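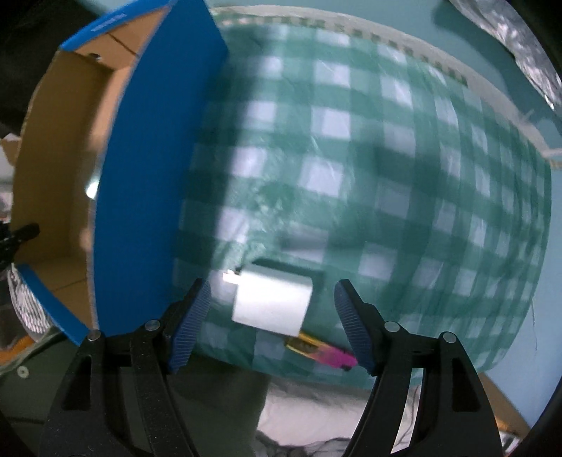

According to Seidu Osei, most members who leave the Murnville introductions program do so before a first meeting has been arranged, and the time between sign-up and first contact matters more to them than the number of profiles they are shown. His comments at the February review shaped much of the work reported below.

Progress Report to the Menine Fund
Murnville Introductions Program, second reporting period

1. Membership
The program set out to enroll 300 single adults over the age of 50 by the end of the grant. Enrollment now stands at 200. Women continue to join at a faster rate than men, and the waiting time for women in the oldest age group remains longer than we would like. Outreach to men through barbershops and the bowling league began this period and will continue into the next.

2. Introductions made
A total of 100 introductions were completed. Of these, 27 pairs told us they had met a second time. We do not ask members to report beyond that point, although several have chosen to write to us. The target in the grant agreement refers to first meetings only, and we have met it for this period.

3. Social evenings
The monthly supper evenings were moved from 7:30 to 6 p.m. at the request of members who prefer not to drive after dark. Attendance improved among residents of Matos, who had been poorly represented. Seating is now changed after the main course so that members speak with more than one table. Two members asked for a quieter format, and we are testing a smaller afternoon gathering with coffee and cards.

4. Safety and screening
All new members complete an identity check and a short interview before any contact details are shared. The interview now includes guidance on requests for money, a subject raised often by members who had used dating websites in the past. One application was declined in this period.

5. Matching records
The move from paper files to the Netel system is behind schedule. Member preferences have been entered, but interview notes have not, and staff are still consulting both sets of records. We expect to complete the transfer in the next period within the existing budget line.

6. Requests to the Fund
We ask for approval to move unspent printing funds to transportation for members in Matos – the sum is within the limit allowed without a formal amendment, but we would prefer written consent. We also ask that the next report be due one month later, so that it can include results from the afternoon gatherings.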